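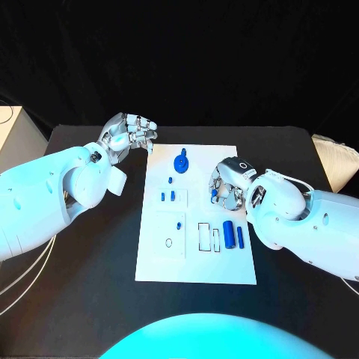

The Second Arm Is Where the Budget Goes

Before you sign for a two-armed humanoid, price the table it will stand behind

There is a kind of demonstration that sells robots very well. Two white arms lean over a sheet of paper, five-fingered hands come down near some small blue parts, and a peg ends up between the fingertips. Buyers lean in. Somebody asks about delivery dates, and the question that should have come first gets pushed to the end of the meeting: how many of our jobs need two hands?

Marilou Rivera has sat through more of those meetings than she would like. She plans equipment spending for Storkau, a contract assembler that puts together valve kits and small pump housings, and last spring she was handed a proposal for a two-armed machine from Zistico. The proposal ran to 10 pages. Fingers got four of them. Spare parts got a paragraph.

"I read the spares paragraph first," she says. "Then I read it again, in case I'd missed the rest."

Her method is dull and I recommend it to anyone. She took the shop's work list, 463 separate hand operations, and marked each one by what it asks of the worker. Does the part have to be held while something else is done to it? Could a clamp hold it? Would a plain two-jaw gripper do? She did the marking herself on the floor, with the people who do the jobs, and it took most of April. The sales team had offered to do it for her in an afternoon.

The list came back heavily in favor of clamps. A good many jobs were pick up, move, set down. Pegs and short cylinders, the very shapes that look so good in a demo, are what cheap grippers have handled for decades. The jobs that did call for a full hand tended to be the ones with soft seals and tangled springs, and those were not on anyone's demo sheet.

I don't hold the demo sheet against the vendors. Printed outlines and simple parts are a fair way to test placement. A cylinder laid beside a rectangle drawn to its size gives you a target anyone can judge from across the room. My complaint is with buyers who take a placement test for a production trial. A dark tabletop with a clean white sheet on it tells you very little about a bench with oil on it and a bin that arrives half full.

So ask for the ugly version. Send your own parts, including the bad ones. Ask for 600 cycles in a row, with your people in the room and the stops written down as they happen. Rivera asked Zistico for that and got a polite letter proposing a shorter run. She asked again. At the time of writing the two sides are still talking, and she hasn't moved the money.

Then there is the question of what sits under each line of the quote. A humanoid hand has a lot of joints in a small space, and joints wear. Find out whether a worn finger can be swapped on site or whether the whole hand goes back in a box. If it goes back, you need a second pair on the shelf, and that pair belongs in the purchase budget, where the people approving it can see it. Cables deserve the same attention - loose runs across a work surface are fine in a lab and a stoppage waiting to happen on a line.

Staff time is the number I see left out most often. Stevusach, a smaller shop two counties over, bought a pair of arms from Durán and planned on one technician for 8 hours a week. The technician now does little else. The shop's manager still calls it a good purchase, though he would not show me the figures.

Rivera's draft plan, as it stands, puts fixtures and two ordinary grippers first and holds the humanoid over to the next budget year, pending a trial on the seal job. Zistico has called that shortsighted. She has asked them to put the seal job in writing, with a price for the hands.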